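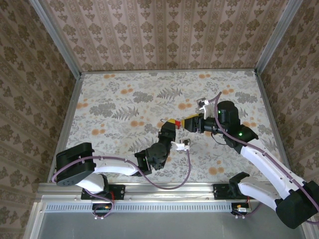
Tips > Walls > Pictures and Prints

Kitchen | Walls | Workshop | Ask

Hanging a print without ruining it, or the wall

A signed print is paper with a high opinion of itself. Mine is a map of Wultbridge harbor, number 181 in its edition, and it spent its first year rolled up behind a door while I thought about frames. Don't store yours that way. Flat, in a folder of acid-free paper, under the bed is fine.

When you do frame it, ask for a mat. The paper shouldn't touch the glass, and two thin hinges of Japanese paper along the top edge will hold it. Masking tape also holds it, forever, along with a brown stripe you didn't pay for.

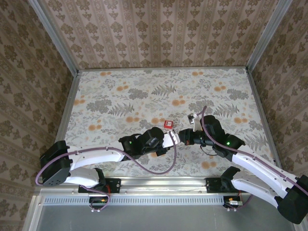

Page last changed: Jul 11, 2024

Keep it out of direct sun. UV glass slows fading and costs more than you'd like, and it still won't save a watercolor hung opposite a south window. Bathrooms are out too, however good the map looks over the tub.

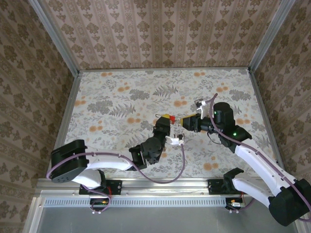
Can I clean the glass while the picture is on the wall?

Spray the cloth, never the glass. Cleaner runs down, gets under the edge of the frame and wicks into the mat, where it leaves a tide line that will be older than you someday. For acrylic, skip anything with ammonia.
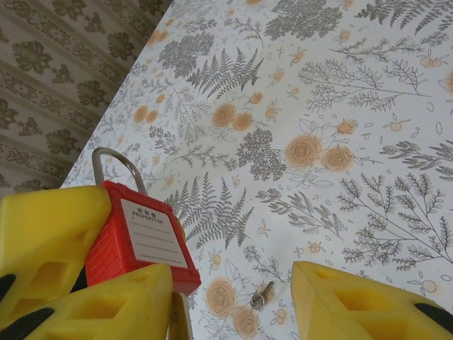 As for the hanging itself, use two hooks set 5 inches apart and the thing will stop tilting every time a truck goes by. Stick felt dots on the bottom corners. Measure down from the tightened wire to find the nail height, then measure again, unless you enjoy spackle. I have some left over.

897 shares | 5 comments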